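Section 6: Setting up your Bestum heated airer for the first time

Right, so you've got it out of the box and you've put the legs on (if you haven't, go back to section 5, I'll wait). I've had my Bestum for two winters now and I've set up three more for family, so what follows is the order I do things in. The leaflet that comes with it does it differently and I think the leaflet is wrong about the shelves, but I'll get to that.

Before you plug anything in

1. Pick the spot. You want a flat floor and a hand's width of clear space on every side. Mine lives in the box room with the door shut and the window open a crack.

2. Check the socket. The airer wants a wall socket to itself. Please don't run it off an extension lead, and really please don't run it off one of those coiled reels!

3. Open the wings fully until both catches click. There's a left click and a right click and they don't always happen together. Give each wing a gentle push down with your palm, and if it sags, the catch hasn't gone home.

4. Wipe the bars down with a barely damp cloth. There's a bit of factory dust on them and it will find its way on to your whitest shirt.

Caution: let the bars dry properly before you switch on.

Caution: keep the flex away from the hinge on the left wing. It's very easy to trap it when you fold the thing up in a hurry, and I've got a nick in mine to prove it. If the flex is cut through to the coloured wires, stop using the airer.

First warm-up

5. Run it empty for an hour. It will smell a bit, like a hairdryer that's been in a cupboard since spring. Mine had stopped smelling by the end of the hour, though my sister's took two goes.

6. Set the dial to Low for this. High is there if you want it, but I only use it for jeans and towels.

7. Put your hand near each bar (near, not on) and see that they're all giving off heat. The end bars are always cooler than the middle ones, so don't worry about that. A bar that's stone cold while its neighbours are warm is a fault, and that's one for the shop.

Setting the timer

The timer is made by Reltodex and it has its own little booklet, which is printed so small that I gave up on it. All you need is this.

8. Hold the round button until the clock flashes. Turn the dial to the right time, press once.

9. Press twice quickly to get to the programmes. There are 28 of them, which is ridiculous, and I use two. Programme 6 is the everyday one, on and off in bursts. The other is the plain countdown, and you get to that by turning the dial backwards from the start.

10. Press and hold to save. If you just walk away from it the timer forgets everything you've told it. I lost a whole Sunday's washing to that, all still clammy at bedtime.

Note: the clock doesn't change itself in October. You'll have to go back to step 8.
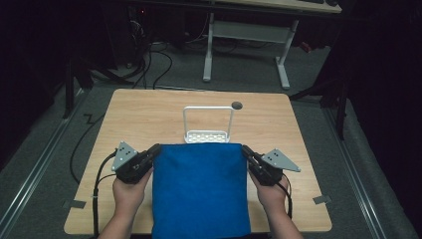
Loading it up

Now for the bit where I disagree with the leaflet. It tells you to fill the top shelf first and work down. I do it the other way about, because warm air rises and the bottom shelf gets the worst of it if the top is already stuffed. So:

11. Start at the bottom with the thin things, pillowcases and vests and so on. One layer, no doubling up.

12. Middle shelf next, shirts and light trousers. Hang shirts over two bars so there's a gap up the inside. It looks untidy but it saves you hours.

13. Heavy things on top, spread out as far as they'll go. Turn jeans inside out so the pockets get some air.

14. Leave one bar in every four bare. I know it's tempting to squeeze on that last pair of socks!

15. If you've got the cover (mine's the Rusby one, sold separately, and a bit of a fiddle with the poppers), drop it over the top last of all and leave the zip open by a few inches at the bottom. Fully zipped, all the damp just goes round and round in there.

Caution: don't use a bed sheet as a cover. I know people do. It can slip down on to the bars, and it hides the dial so you can't see what setting you're on.

Caution: nothing that's been cleaned with white spirit or anything like it goes on a heated airer, even if it's been washed since. Hang it outside.

What it costs to run

My timer keeps a running total of hours, tucked away behind programme 28 (keep turning, it's right at the end). After the first winter mine said 1,654, and it's now on 3,611, so we used it rather more the second time round. That'll be the new baby! I'd write your own number down at the start and end of a month and do the sum with whatever your supplier charges, as my price won't be any use to you.

Putting it away

16. Switch off at the wall and leave it for half an hour. The bars hold their heat for longer than you'd think.

17. Wind the flex loosely round the two hooks at the back. Tight winding is what kills them.

18. Press both catches in together and fold the wings down, left one first. If you do the right one first it catches on the dial and you'll have to start again.

19. Stand it upright somewhere dry. If it has to go in a shed or garage, put a bin bag over it and wipe the bars again before next time.

Spares

Catches, hooks and feet all come from Karamanlidis, and they'll want the model number off the sticker under the right wing. Take a photo of the sticker now while it's still readable, as mine has nearly rubbed off. The feet come in packs of four and you will lose one eventually, usually up the hoover. Changing them is in section 7, along with the dial knob.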